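Open day at Bralten, or how I spent an afternoon watching robots with fruit

I'd been meaning to go to the August open day at Bralten for ages, and this year Fengying Xue finally talked me into it by offering to drive. The place is out past Givadside on the old airfield road, and we still managed to miss the turning twice. Parking was free, which cheered us both up.

They start you off in the big hall, where the packing line lives. It was fine, a bit loud, lots of boxes going round (I've seen it on telly, to be fair). We had a cup of tea from the Gestden van, far too strong, and then joined the queue for the robot rooms upstairs. They let people in 52 at a time, so there was a fair bit of standing on the stairs while a small boy in front of us explained gearboxes to his gran.

It was worth the wait! The rooms are run by a team called Yan, and our guide was Wanting Qiu, who talked at a terrific pace and didn't mind daft questions. She said they practise each job up to 200 times before they change anything, moving the plate and the fruit a little between goes so the arms don't just learn one spot by heart. I asked if she gets bored. She said she gets hungry.

I'd pictured great big orange car-factory things, but the arms work in little white booths, and somebody has covered the walls of one with big black swirls. Wanting told us the patterns are swapped now and then so the cameras get used to different backgrounds. That was the booth I liked best and I stayed there far too long.

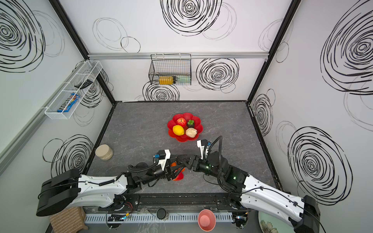
Two arms, one round orange-red thing and a plate of fruit.

Fengying liked the M&M's packet on the side shelf and wanted to know whether it was full. Wanting wouldn't say.

We skipped the talk at half past three and went back down for cake. The lemon drizzle had gone by then, so go early if you're going for that. Tickets were free but you do have to book, and the lift was out of order, so ring ahead if stairs are a problem.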